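Home > Help > Bills and Utilities > Electricity

Electric bill tripled after I moved in, estimated reading??

Moved into a one bedroom in Lunby in March. First bill was normal. Second one came and it says 2,466 kWh for 2 months. For one person. I work out of the house all day, no AC, the stove and the heat are both gas. There is a little "E" next to the reading, which I think means estimated? Called Zarwood and got put on hold for 40 minutes, then cut off. Do I have to pay this while I argue? Autopay goes through Sunday and I don't have that kind of money sitting around. Also the landlord says the meter is in the basement but there are 6 of them down there and none have apartment numbers, just serial numbers and a lot of dust.

Thanks for any help, kind of panicking

mapleandrye

wrong meter. seen it a hundred times. they are billing you for the laundry room or somebodys space heater

dockside_pete

Yes E is estimated, A is actual. Check the back of the bill, there should be a key. An estimate can be based on whoever lived there before you, so if they had electric heaters running all winter you get their winter. Go read the meter yourself and send the number in through the website, don't bother with the phone. With Zarwood mine got fixed on the next statement. Turn off autopay first though!! Much easier than geting it back after. Don't just ignore the bill, ask for it to be marked disputed and ask what you should pay meanwhile.

Bodnár Street Tenant

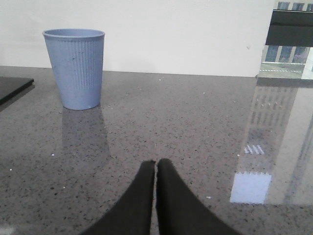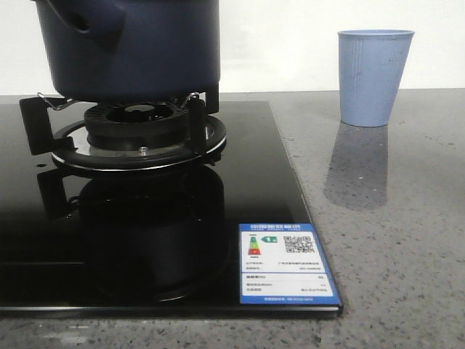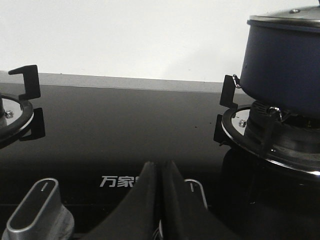
Ernő Szilágyi, Remholm
Posted 9:40 pm

Agree with most of that but find out which meter is yours before sending anything. Serial number is printed on the bill, mine was on page two in tiny type. Match it to the one in the basement. If it isn't down there at all, that's your answer, call the landlord.

If it is there, still test it. Switch off your main breaker, go look. Should stop completely. Still moving or blinking – something else is wired to your side, hallway lights or a neighbor. Had this in my old building, took weeks to sort out but they credited me. Ask before you cut the power if anyone has medical equipment and the wiring is a mystery.

I cook on gas too and live alone, and I have never come near a number like yours. Not even in winter with the dryer going. So don't let them tell you its normal use.

Take a photo of the meter with the serial number and the digits both readable. Write down the day and time. Then send it in writing and keep the reply. And get a move in reading from the landlord if he has one, most of them dont but ask.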